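4. Setting up the Grumby shelf label printer

Read this section before you switch anything on. Most people won't, and Section 9 (Clearing a Jam) was written for them.

4.1 Choosing a spot

The Grumby likes a level surface, a socket it doesn't have to share with a kettle, and a little room behind it for the labels to come out. Leave 30 cm at the back and 2 cm on either side. It will work on a filing cabinet, but the drawers will rattle every time it prints, and so eventually will you.

Caution: Do not stand the printer on its roll box. The box is cardboard and has no ambitions in that direction.

4.2 Loading the roll
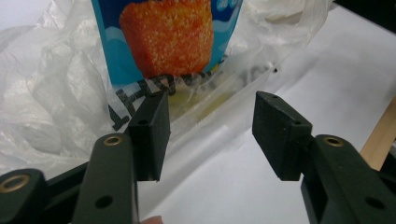 The Grumby takes Enis rolls in the 40 mm width and nothing else, whatever the man at the market told you. Rolls should be kept flat and out of direct sun, which turns them a sad tea colour along one side. Load them over a plain white surface like the one in the photo, as the backing strip is brown and a dropped end shows up at once. On a patterned carpet you may be looking until August.

1. Press the grey catch and lift the lid. It opens further than you expect.
2. Drop the roll in with the loose end coming off the top. If it comes off the bottom, the printer will print on the backing, beautifully and to no purpose.
3. Feed the end under the roller until you feel a slight tug.
4. Close the lid with both hands. One click is a half-closed lid. Two clicks is a closed one.

Note: The first labels off a new roll will be blank. Grumgate, who make the printer, call this calibration.

4.3 Setting the language and date

1. Hold down MENU until the screen lights up.
2. Use the arrows to find your language. They are listed in the order they were added, so English comes after Danish, thanks to Hanne Holst, who wrote the menus.
3. Set the date. Until you do, every label will claim to have been printed on March 19, 2026, the day the software was signed off.
4. Press OK, then press it again when asked whether you meant it.

Caution: Holding MENU and OK together erases all saved labels. Diệp Quan in our support office has asked for this to be printed larger. We have run out of larger.

4.4 Spare rolls and packaging

Any roll you're not using should go back in a bag with the neck folded over twice. Damp gets into the glue and the labels curl off the shelf overnight. Ordinary food bags will do; the Nikolovski storage tin (part 152) is smarter and costs more. 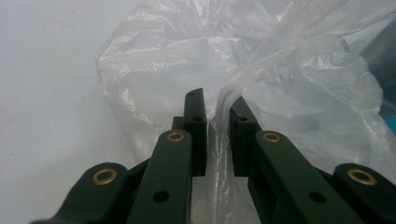
Fig. 4b. Clear plastic bag, crumpled.

Smooth out a creased bag before putting a roll in it, and squeeze out the air before you fold. Write the opening date on the bag, or print a label for it — you do now own the equipment.

4.5 Test print

1. Press TEST once and wait. Pressing it again queues another test, and the Grumby never forgets a queue.
2. Check that the border is the same thickness on all four sides.
3. If the left side is missing, go back to 4.2, step 4, and listen for the second click.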